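Gallardo Hardwax Finish for Worktops and Tables

Clear wood finish, satin or gloss
Made by Dronetti
Page updated October 11, 2022

Gallardo is a clear oil and wax finish for indoor wood that gets used every day. It goes on with a cloth or a short-nap roller and needs no primer. Most customers buy it for dining tables, craft tables, school benches and shop counters.

The finish soaks into the top layer of the wood and hardens there. It leaves a thin film that can be repaired in one spot without sanding the whole top. Pale woods stay close to their natural color, with a slight warm tint after the second coat. Dark woods will look darker – test on the underside first.

Gloss and satin come from the same base and can be mixed to get a sheen in between. Stir the can well before mixing. The satin powder settles on the bottom.
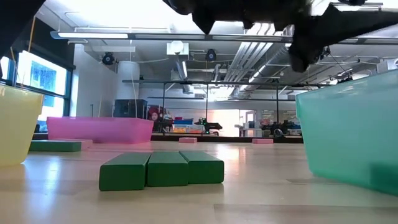
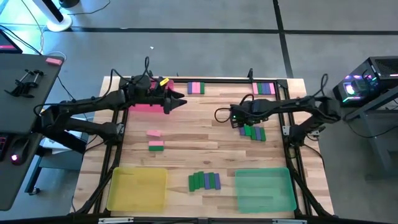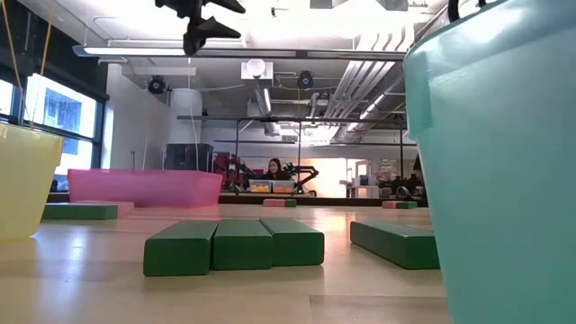

How to apply

Sand the bare wood evenly and vacuum off the dust. Old varnish has to come off completely. Wipe on a thin coat along the grain, wait 20 minutes and buff off anything still sitting on the surface. Leave overnight with a window open, then repeat. Two coats are enough for most tables. End grain may want a third.

The top can take light use the next day. Full hardness takes 7 days at room temperature. Until then, keep water, tablecloths and rubber feet off it.

Coverage

One quart covers over 70 square feet per coat on smooth wood. Rough or very dry boards take more.

Cleaning

Use a damp cloth and mild soap. Do not use scouring pads or ammonia cleaners. Dull spots can be rubbed with a little fresh finish on a lint-free cloth.

Safety

Rags soaked in this product can catch fire on their own. Lay them flat outdoors to dry or keep them in a sealed metal can filled with water.

Ordering

Stocked at our Bemville warehouse in pints, quarts and gallons. The Grernley store carries quarts only. Item 168-G is gloss, item 168-S is satin. Unopened cans can be returned in June stock clearance or any other time with a receipt.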